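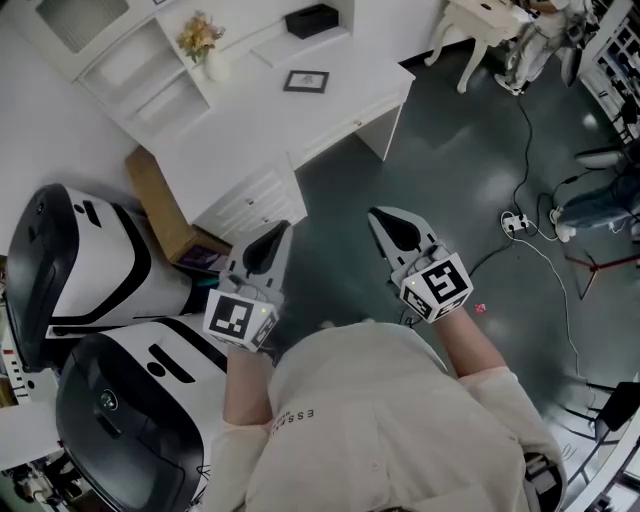

Turstead Hobby Robotics Club » Visits and Events » Open day at Drendbridge

gearlash
Back from the Drendbridge open day and I'm still buzzing! We had up to two hours on the floor and I used every minute. The best part for me was the hand-held grippers. You hold one in each hand, there's a patterned cube mounted behind the jaws, and you just go and pick things up the way you would at home. I got to try them for 7 minutes and did not want to give them back.

mossy_servo
Jealous. I was stuck in the Kahraman talk across the hall (good talk, but no toys). How heavy are they?

gearlash
Lighter than I expected, but my wrists knew about it by the end. You learn fast to turn your whole forearm. And keep the cubes out in the open if you can, the guy running it kept reminding me.

plumbline77
I'll be the grump. I drove over to see robots move and the two white ones just stood there next to the person with the grippers. Nice shells, glossy black trim, fine. I wanted to see them fold a towel.

gearlash
They did run one at 3, you must have left! It put a cup on a shelf. Slow, but it got there, and the whole room clapped.

plumbline77
One cup. I rest my case.

tinwhistle
Disagree with plumb, sorry. A robot doing a rehearsed routine is something I can watch online. Seeing the boring end of it, somebody standing there with a gripper in each hand, cables on the floor, people sitting close by, told me way more about how this stuff gets made. Also loved that there were flowers on the shelf. Felt like somebody's living room.

mossy_servo
Does anyone know if the jaws are printed? I want to try that pointed shape with the teardrop cutout on my Draseck arm.

gearlash
Didn't ask, I was too busy grinning. I'll email them.

plumbline77
If you do build it, bring it to the March meeting. I'd come out for that.

tinwhistle
Seconded. I'll bring cups.

mossy_servo
Deal. Give me 3 weeks and a lot of filament.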